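Trial diary, Trernix hand-tracking kit, second week of March

Started at 8:40. The kit from Trernix has been on the upstairs table for over a week now and I have to tell Fumport whether we keep it or send it back, so I am writing down more than I usually would.

The box holds two marker cubes with straps, a head strap with the camera, a charger and a license for the software. You wear a cube on the back of each hand, do a job the way you would normally do it, and the software turns the recording into hand paths that a robot arm can be trained on. The sales sheet says 100 usable recordings a day from one person. I have not come near that. Yesterday I got 70, and that was with a short lunch.

The straps are better than I expected. After an hour I stop noticing the weight, though I still notice the size. When the hands come close together the cubes knock, and then the take is no good because the software loses one of them for a moment. Folding jobs are the worst for this. Wiping jobs are fine, and I did wiping and cable jobs all morning for that reason. 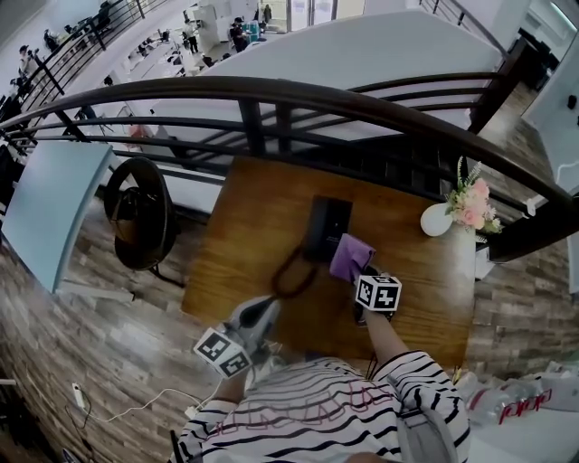 By noon the total for the trial stood at 957 takes, of which the checker had thrown out 126. I went through a few of the rejects over a sandwich. Most were my fault – I turned a wrist too far and the pattern faced away from the camera. A few I could not explain, and I have written to support about those. They answered the last question in roughly four hours, with a proper reply from someone who had read it.

Cables are slow. A loop never lies the same way twice, and I reset it by hand before every take. The software has a field for notes on each recording and I have started using it for the shape of the loop, which Piltley asked for. They are the ones with the arm, so they get what they want.

Afternoon went to the upload. The desktop program froze once at the start and then ran through without trouble. I don't like that it won't let you rename a batch after it has been sent. I sent one with the wrong job name and had to write to Cârstea to have it fixed at their end.

What I will tell Fumport so far: keep the kit, ask for smaller cubes, and don't plan on the daily number in the sales sheet. I would also ask for a second set of straps, as these need washing.

Stopped at 5:15. Both cubes wiped down and back in the box, camera charging. Tomorrow jars and lids, if the jars come.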